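Curing olives at home, the slow salty way

I get asked for this every fall, so I'm finally typing it up. It's the method Esi Frimpong taught me, with a few changes of my own.

Rinse the olives and toss any soft ones. Cut one slit in each, down to the pit. Cover them with plain cold water, weigh them down with a small plate, and change the water every day for 10 days. Yes, every day - set an alarm!

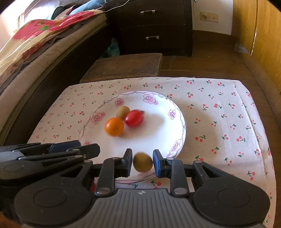

Now for the brine. I stir 20 grams of salt into each cup of water until it's all gone, then pour it over the drained olives in clean jars. Lids on, but not too tight. Mine go in the cool cupboard under the stairs, and I swap in fresh brine once a week.

Start tasting in February. If they're still bitter, give them another week (I always cave early). Lemon peel and garlic go in at the very end.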